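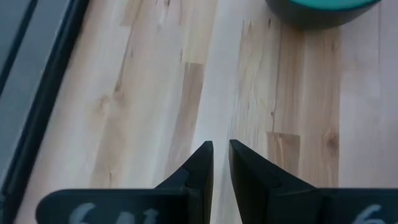

Thread on finding a slow water leak with nothing but the meter. Written up for Rehema Swai, who asked, and for anyone else on the Lallthorpe supply.

Background: in October I had a second meter put on the branch that feeds the outside tap and the shed. It is a Latden, brass body, reads in litres. First reading after fitting: 2096.

Reading on 29/11/2018: 3695. The garden was not watered in that time and the shed sink is used to rinse brushes. The difference is far too large for that.

A meter has two things worth looking at. The number rollers tell you volume. The small star wheel in the middle tells you whether water is moving at this moment. For leaks, use the star wheel.

Test one. Shut every tap on the branch, then watch the wheel for 2 minutes. Mine crept round, stopped, and crept again. A steady turn suggests a hole. A stop-start turn is more often a valve that fails to seat.

Test two. Close the isolating valve at the far end, just before the shed. If the wheel stops, the fault is past the valve. If it carries on, the fault is in the buried pipe. Mine stopped, so no digging.

Past the valve there are three candidates: the sink tap, the outside tap and the float valve on the frost tank. I isolated them in turn. The wheel only moved with the float valve open.

The overflow from that tank runs into the gravel behind the shed, so there was no puddle to notice. Check where your overflows go. One that discharges out of sight is poor practice and I fitted it myself.

The washer had a groove worn across the face. Replaced it, cleaned the seat with a nylon pad, bent nothing. Reset the float so the water stands below the overflow.

Then an overnight check. Note all the digits including the red ones, use no water for 6 hours, read again. No change on any digit.

Nassoro Mosoti asks whether dye in the tank would have been quicker. Yes, if you already suspect the tank. I did not.

Tatu Waweru asks about the main meter. Same method, but shut the inside stop valve first. If the wheel still turns, the leak is between the meter and the house. Ring the water company before you lift any paving.

Next reading goes in the notebook at the end of the month.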